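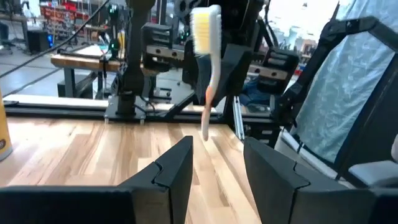
*La brosse à dents tenue par une pince, l'autre pince ouverte devant elle.*

# Deux bras à l'atelier Quinlan : questions fréquentes

Mis à jour le 3/6/25

**Est-ce que ça marche ?**
Ça dépend de ce qu'on appelle marcher. Sur notre dernière série de 44 passages de la brosse d'un bras à l'autre, 17 ont réussi sans intervention. Les vidéos qui circulent montrent en général le bon essai, et je me méfie de celles qui durent moins d'une minute.

**Pourquoi une brosse à dents ?**
C'est léger, ça ne coûte rien et le manche courbe glisse facilement. Un cube en mousse donnerait de bien meilleurs chiffres, mais je ne vois pas qui a besoin qu'on lui passe un cube en mousse.

**Faut-il acheter le kit Clikotden ?**
Je ne le conseille pas d'emblée. La notice annonce un montage en une soirée ; nous y avons passé presque 42 heures, réglages compris. Les pièces sont correctes, le logiciel beaucoup moins.

**Sur quoi fixer les bras ?**
Chez nous, un profilé en aluminium noir court au bord d'un plateau en bois clair. Serrez les embases, puis resserrez-les le lendemain. Une table pliante suffira pour une démonstration – pas pour répéter le même geste.

**Peut-on imprimer les doigts des pinces soi-même ?**
Oui, et il faudra en refaire. Nos premiers cassaient au ras des vis. Le revêtement Stidine, vendu comme antidérapant, n'a rien changé de mesurable à nos résultats.

**Et l'apprentissage automatique ?**
Nous avons essayé le module Nornitz en décembre. Il imite assez bien ce qu'on lui montre, y compris les hésitations. Dès que la brosse arrive un peu de travers, on retrouve les mêmes échecs qu'avec une trajectoire programmée à la main.

**Est-ce dangereux ?**
Un pincement fait mal et un bras qui part de travers surprend. L'arrêt d'urgence doit rester à portée de main et il faut être 2 pendant les essais, même courts.

**Est-ce que le robot pourra me brosser les dents ?**
Non. On nous le demande à chaque visite, et je ne mettrais pas ma tête là.

**Peut-on venir voir ?**
Oui, pendant les heures d'ouverture de l'atelier. Apportez vos objets si vous voulez, sauf ceux auxquels vous tenez.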